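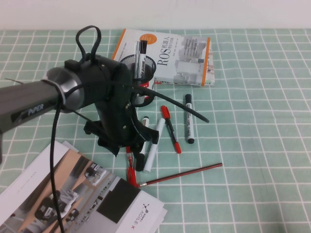

The PiPER arm over the green grid tablecloth.

Badville Privacy Circle: minutes, 22 August 2022

I got stuck with the notes again, so these are in my words and in the order I remember things (Eusebio, shout if I've mangled yours). There were 13 of us by the time the Gillis contingent found parking.

Last month's minutes. Fine as they stood, except I'd spelled Aoki wrong all the way through. Fixed!

The parking app. Most of the evening went on this. Milside, who run the app for the city, changed their privacy policy over the summer and it now lets them share plate numbers and location history with "partners." Eusebio Segura had printed both versions and marked the differences in orange, and we went through them line by line, which took forever but I'm glad we did. The old policy deleted records after 5 days. The new one says 200. Aoki thought the longer period might only cover unpaid tickets, and we read that paragraph three or four times without settling it. I'm writing to Milside to ask.

Eusebio wants a public comment at the September city council session. Everyone was for it, though we argued a good while over whether to ask for the old policy back or for a proper opt-out. The vote went to the opt-out, with 2 against. I was one of the two and I still think we're aiming low, but okay, I'll help write it.

Voter mailing lists. Gillis had a draft letter asking the local campaigns where they buy their phone numbers. It's good but long. Gillis will cut it to one page and send it around.

Website. The contact form is still eating messages. If you wrote to us in July and heard nothing, sorry, please try again! Aoki is looking at it.

Any other business. Somebody left a gray umbrella at the last meeting and I have it in my car.

We broke up late. Next meeting is in September, same room, date to come by email.

Filed under: Meetings & Minutes, Data Privacy

Recent posts
How to request your parking records
Reading a privacy policy without falling asleep
July minutes

Contact us | © 2022 Badville Privacy Circle | Back to top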